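Speaker notes, Tindale Community Hall, November

Slide 1. Good evening. I'm Rhona Cairns. I coordinate the card drive for children on long stays at Drarnley. I have 15 minutes and then we'll take questions.

Slide 2. Start with Matos. He is seven and was hurt in a house fire in the spring. He has had 4 operations and will be in the hospital through the holidays. His mother gave us permission to use his first name and to say that he likes trucks, sharks and knock-knock jokes. Please don't post anything else about him.

Slide 3. Why cards. Last winter a girl on the same floor got 200 of them. Her father read her a few each night after supper. The nurses taped them up along the hallway and left them there until March.
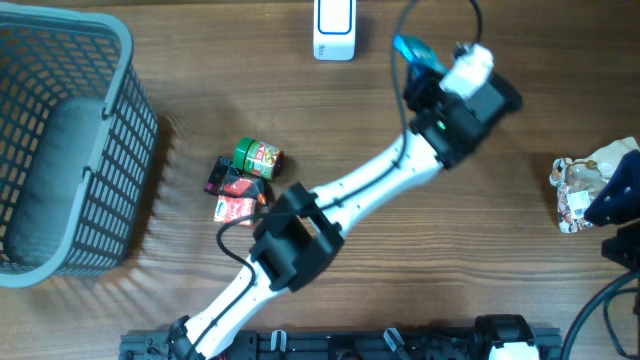
Robotic arm with gripper, wooden tabletop.

Pause. Drink of water. Check the time.

Slide 4. What to send. Flat cards in plain envelopes. No glitter, no food, no balloons. Sign with a first name and your town. Skip "get well soon" for the kids who are going to be there a while. A joke or a drawing of your dog is fine.

Slide 5. Where to send them. Drop boxes are at the library, the fire station and the Helinell store on the main road. We empty them at 3 in the afternoon. Everything is opened and read before it goes to the ward, so leave the envelopes unsealed.

Slide 6. Leave the address up during questions. If someone asks about money, point them to the family's own fund. We don't collect it. Blank cards and pens are on the table by the coat rack.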